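Slide 6. The grip fault at Clurnimside

Good morning again. Now I come to the part which went wrong.

In the cup test the arm has to pick up plastic cups and put them on the tray. We made 70 tries. In 58 of them the cup was held well. In the others it was dropped or squeezed too hard, and 2 cups cracked.

(Pause. Show the crack report.)

First we blamed the software from Zilton. This was our mistake. The rubber on the finger tips was worn, so the force reading came too late. Please look at the tips, they are scuffed, and one is a little frayed.

What we changed: the tips are checked every Monday, and the arm stops after 3 bad grips. Hands stay away from the tray until the stop light is on.

Next slide: the costs.

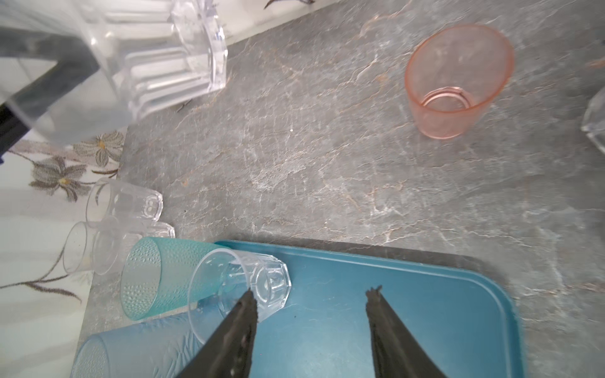 Robot safety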